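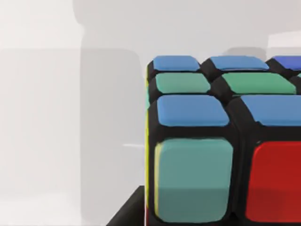
Afia Quartey wrote to me that the Undano spending explorer had finally made her town's accounts readable, and that I should stop grumbling and try it. So I did, for two weeks, on the free tier and then on the paid one.

Undano takes the lists of payments that local governments publish (everything over $500, in our case) and turns them into charts you can click through by department, supplier and month. Loading our county's October file went fine. It has 364 lines and the tool read every one of them, including the rows where somebody had typed the date backward.

Then I looked at the suppliers. Olar appeared under 2 spellings, and Undano treated them as separate companies, each with its own cheerful bubble. There's a merge button, but the merge is gone when you load the next month. I asked support and was told it's "on the list."

My bigger gripe is the budget simulator. Slide Parks down and it trims every payment in Parks by the same share. No real cut works like that. A mowing contract has terms, and you can't pay 54 percent of an insurance bill. I'd hate to see a council put this in front of residents and call it consultation.

The search box is good, I'll give it that, and so is the export, which opened in my spreadsheet with the columns intact. Zakaria does much the same job with uglier charts and remembers your merges.

I've gone back to the spreadsheet. Afia is still a subscriber and says I'm being unfair about the bubbles.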